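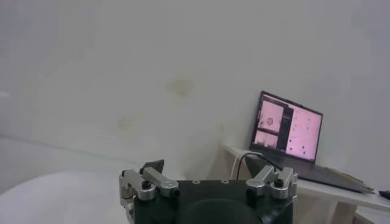
**Chore robots still need a minder, Dosteo trial suggests**

December 29, 2018

A robot arm that its makers hope will one day tidy kitchens and restock store shelves has finished its first long trial, and the numbers are less exciting than the launch talk was. Dosteo, the company behind the arm, said it logged 1460 attempts at simple chores between October and the middle of this month. The machine finished 700 of them without a person stepping in.

That is a little under half. Dosteo calls the figure "a strong base to build on." Anyone who has paid for a dishwasher may see it differently.

The arm, sold to test partners under the name Vandar, was tried at two sites. One was a rented apartment set up as a practice home. The other was the back room of Lema, a housewares store that agreed to let the machine work on its stock after closing. The list of chores was short: pick up a cup and put it on a shelf, fold a hand towel, wipe a counter, move boxed goods from a cart to a rack, and put loose items in a bin.

Five chores, then, and none of them is one that a ten-year-old would need explained twice. Results were uneven. Boxed goods went best, as they usually do with machines of this sort. A box has flat sides and stays the shape it was when the cart rolled in. Cups came next, as long as they stood upright and apart from each other. Towels were the worst by a wide margin, and Dosteo's summary gives them one short paragraph near the end.

The company has been careful with the word "finished." Under its rules, a chore counts as done if the item ends up in the right area, whether or not it is in the right position. A towel folded into a lump and set on the correct shelf is a success. So is a counter wiped everywhere except the corners. Strip out those cases and the score would drop, but the summary does not say how far, and the company turned down a request for the full log.

It also does not give times. A person at Lema can clear a cart of boxed goods in a few minutes while talking to somebody else. The store would say only that the arm was "not quick" and that staff did not change their hours because of it. The carts the machine left half done at night were finished by hand in the morning, before the doors opened.

Then there is the matter of the people in the room. Each test run had an operator on hand with a laptop, who started the job, watched it, and stopped it when something went wrong. Dosteo says the operator will not be needed in the finished product. The same was said of its earlier floor-cart project, which was dropped before it reached any customer.

To be fair to the engineers, the problem is a hard one. A factory arm can do the same motion all day with the same part in the same place, and has been able to for decades. A home is another sort of place altogether. The mug is on the wrong side of the sink, the light has changed, somebody has left the mail on the counter. Small cameras placed close to the gripper, an approach now used by several groups, help the machine see what it is about to touch. They do not tell it what to do when the thing slides away.

The gripper is the other weak point. Two fingers will close on a box or the rim of a cup, and people who design these parts like them because they are simple and easy to repair. They are far less useful with cloth, a wet plate or a bag of flour. Dosteo says it has looked at softer fingers and at hands with more joints, but the trial used one design throughout.

Dirnow, a research shop that tests home equipment for retailers, was given an early look at the results and was cool about them. In a note to clients it said the trial "shows a machine that can do parts of chores," and advised stores against planning staff cuts on the strength of it. The note added that the cost of an operator should be included in any price comparison until a trial has been run without one.

Price is something Dosteo won't discuss yet. It has told test partners that a store version would be leased by the month, with service included, and that a home version would follow "in due course." No date is attached to either. The company's original plan, as shown to investors, had the store version ready before the end of this year.

None of this makes the work worthless. Moving boxes in a back room at night is dull and hard on the spine, and a slow machine that did it reliably could be worth having - a store that is closed is in no hurry. Lema says it is open to a second round if the arm can clear a full cart without help. It has asked for that in writing.

The home side is harder to believe in. Most of what people dislike about housework is the mess that turns up in a new place each day, and that is exactly where the arm did worst. The practice apartment was reset to the same layout before each session. It had no pets and no children in it, and the towels were all one size.

A second trial is planned for the coming year, with the same list of chores and, Dosteo says, fewer stops by the operator. The company has not said whether it will count a lump of towel as folded.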